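How to Cut a Fan Trailer Without Losing Your Friends

Every few months somebody in our film club decides that the official trailer for a movie they love was cut by people who have never seen it. Usually they're right. Then they try to cut a better one, and three weekends later they have a nine-minute montage with a rock song over it and a strained marriage.

I have made that montage. What follows is the method I use now, worked out on a trailer for Skarkanon, the space opera Min-kyu Ji and I shot with our own money and a great many of our relatives. The same steps apply if you're recutting a film that somebody else paid for.

What you need

Editing software of any kind, free ones included. The whole film on your drive. Headphones. A notebook, or a text file if you're the sort of person who can find a text file again later.

Step 1: Watch the film with the sound off

Yes, all of it. You're looking for shots that mean something with nobody talking over them. A door opening is good. Two men explaining the treaty is bad, even if the treaty matters enormously to the plot and one of the men is your cousin.

Write down the timecode of every shot that makes you look up. I ended up with 821 for Skarkanon, a sign that I was grading my own homework. Na-rae Ra took the list away and came back with 60. We used fewer than that.

Step 2: Pick one question

A trailer asks one question and then leaves the room. Will she get home? Who built the thing under the ice? What does the captain know? Write yours on a sticky note and put it on the monitor. If a shot doesn't make that question louder, it goes in a bin called Maybe, where it can live out its days in peace.

Our question was "Who is sending the signal from Orklow?" My first draft also asked who was related to whom, what year it was, and whether the robot could love. Test viewers answered none of these.

Step 3: Build the sound first

This is the step people skip. Lay down your music before you place a single picture. Listen for three spots: where it gets quiet, where it starts to climb, and where it stops dead. Drop a marker on each.

Then pick your dialogue. You want perhaps six lines, and the shorter the better. "It's still transmitting" earned its place. "As you know, Commander, the Dubey colony has been silent since the second war" did not, although I fought for it until nearly midnight on a Wednesday.

Play the sound with your eyes closed. If you're bored, no explosion is going to save you. 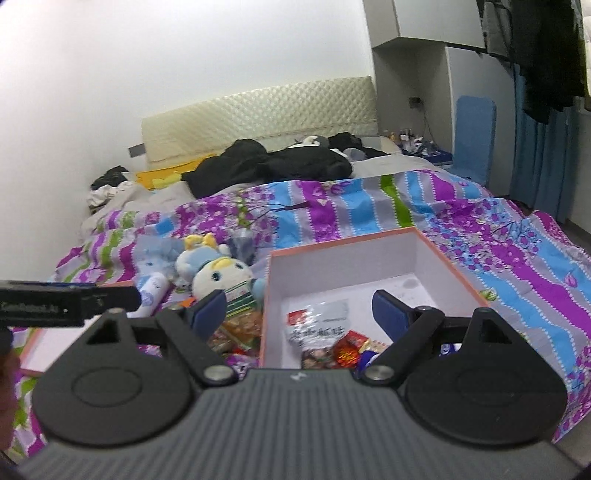 Snacks and an open box on the bed.

Step 4: Fill in the pictures

Now you may open that list of timecodes. Start slow. The first few shots should run long enough that we know where we are and whose side we're on. After your first marker, start trimming. By the last stretch you can go very short, but give the viewer one held shot somewhere in there – a face is best – or the whole thing turns into weather.

Cut on movement where you can. If someone turns her head to the left, the next shot can pick up that motion with a ship, a door, or another head. It feels like craft and costs nothing.

Step 5: Hide the ending

Go through your timeline and remove anything from the last act of the film. You'll protest that your best shot is in there. Everybody's best shot is in there. If you truly can't part with it, use the second before the interesting thing happens.

Step 6: Title, then one more thing

Fade to black, hold it a beat longer than is comfortable, and bring up the title. Use a plain typeface. I spent an entire evening stretching the letters of Skarkanon until they looked suitably galactic, and Na-rae asked why the movie was called Skarhahoh.

After the title you're allowed one short shot or one line. A joke works, or a small fright. Two is greedy.

Step 7: Show it to someone who doesn't care

Friends who love the film will tell you it's great. Find a person who has never heard of it and ask them afterward what they think it's about. Don't help. If they get close to your sticky note, export the file.

Ours went up on the Ivinside message board in March and has 1,226 views, some 60 of which I can account for personally. The top comment asks what song that is.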